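De: Rajitha Uddin
Para: lista de fermentos caseros
Fecha: 7 de marzo de 2022
Asunto: Re: ¿Kéfir de agua o sopa triste?

Hola a todos:

Contesto tarde y por partes, que el mensaje de Xiong traía munición para varios días. Lo dejo citado para quien no lo haya leído, o para quien lo leyera en diagonal, como hacemos todos con los mensajes de más de dos párrafos.

> Llevo 7 tandas de kéfir de agua y ninguna me sale como dice el manual de Drulavar. La primera fermentación va bien, los gránulos crecen, huele a limón y a levadura, todo correcto. El problema llega con la segunda, cuando añado la fruta. O se queda plano como agua de florero, o abro la botella y tengo que repintar el techo. Uso zumo de pomelo y algo de fresa.
>
> Tres preguntas. ¿Cuánto azúcar ponéis de verdad, no lo que dice el manual? ¿Vale cualquier botella? ¿Y es normal que se forme una capa turbia abajo, o eso ya es para el desagüe?
>
> Xiong

Empiezo por el azúcar, donde la lista lleva años en guerra civil. El manual de Drulavar dice 85 gramos por litro y no conozco a ninguna persona que haya seguido esa cifra dos veces. Con 85 los gránulos están felicísimos y tú te bebes un refresco. Yo bajé a 60 y ahí me quedé, panela la mitad de las veces y azúcar blanco la otra mitad, según lo que haya en el armario. Ya sé que Umico va a escribir mañana para decir que la panela «embrutece el perfil». Umico, te queremos, pero el perfil de mi cocina estaba embrutecido de antes.

Lo que sí cambia mucho es el agua. En mi barrio sale del grifo con un cloro que podría desinfectar una piscina municipal, y durante meses le eché la culpa a los gránulos, a la luna y a mi cuñada. La dejo reposar en una jarra abierta toda la noche. Si en tu ciudad usan cloraminas el reposo no sirve de gran cosa y toca comprar agua mineral, con lo que la bebida barata deja de ser barata y pasa a ser una afición, como todo lo demás.

Segunda pregunta, las botellas. En esta lista hay una aristocracia del tapón mecánico que desprecia el plástico. Yo lo defiendo para las pruebas, con toda la vulgaridad que eso implica. El plástico avisa: lo aprietas con el dedo y, cuando está duro como una piedra, a la nevera. El vidrio malo no dice nada hasta que lo dice todo junto. En junio perdí 2 botellas de vidrio decorativo, de esas que regalan con aceite caro, y todavía aparecen esquirlas detrás del frigorífico.

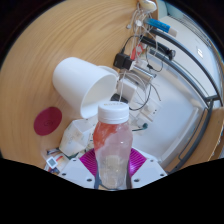
Sobre la fruta: el pomelo tiene un punto amargo que la fermentación no se come. Al contrario, se come el azúcar que lo tapaba y te deja a solas con él. Yo lo mezclaría con algo más amable, pera o manzana, y dejaría la fresa en trozos en lugar de triturada. Triturada se mete por todas partes, sube a la boca de la botella y hace de tapón justo cuando no quieres un segundo tapón. Colad bien antes de embotellar. Un colador fino basta; la media de nailon que recomendó alguien en el hilo del ginger beer la dejo a la conciencia de cada cual.

En cuanto al tiempo, no hay cifra que valga para todo el mundo. En mi cocina, a 23 grados, la segunda fermentación dura un día y poco. En casa de Rusero, que vive en un ático y fermenta encima del router, dura lo que tarda en hacerse la cena. Por eso me dan risa las recetas que dicen «48 horas» y se quedan tan anchas – ¿48 horas dónde, en Burgos o en Écija?

Y la capa turbia. Tranquilo, Xiong. Con fruta es muy normal: pulpa que baja, levadura que ya ha cumplido y se echa a dormir. Si quieres la bebida más limpia, enfríala una noche de pie y sírvela sin prisa, dejando el último dedo en la botella. Ese último dedo hay quien lo defiende por razones nutritivas. Yo lo he probado y sabe a pan mojado en zumo. Lo que va al desagüe sin debate es lo que huela a podrido o lleve pelusa de colores en la superficie. Ahí no se cuela, no se hierve y no se pregunta a la lista. Se tira.

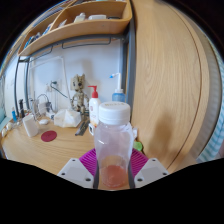
*Lo que queda en el fondo, de color entre rosa y naranja.*

Un par de cosas sueltas que no preguntabas. Los gránulos se pueden dejar en la nevera con agua azucarada cuando te vas de viaje, pero al volver están de mal humor y la primera tanda sale floja. Tírala o dásela a las visitas. No los laves con agua caliente. No los laves cada vez, tampoco, que no son lechuga. Y si crecen demasiado, regálalos pronto, antes de que el círculo de amistades aprenda a reconocer el tarro y deje de abrirte la puerta. Yo tengo ahora mismo un tarro entero sin dueño; el que lo quiera que me escriba en privado y que traiga recipiente, porque no vuelvo a ver los que presto.

Queda pendiente lo de la hoja de tandas compartida. La abrí con toda la ilusión y de momento contiene mis datos, un «ok» de Rusero y una receta de croquetas. Si vais a apuntar algo, poned por favor los gramos de azúcar, la temperatura de la cocina y si la botella era de vidrio o de plástico. Las croquetas pueden quedarse.

Xiong, prueba la octava con menos azúcar y pera, y cuéntanos cómo sigue el techo.

Un abrazo,
Rajitha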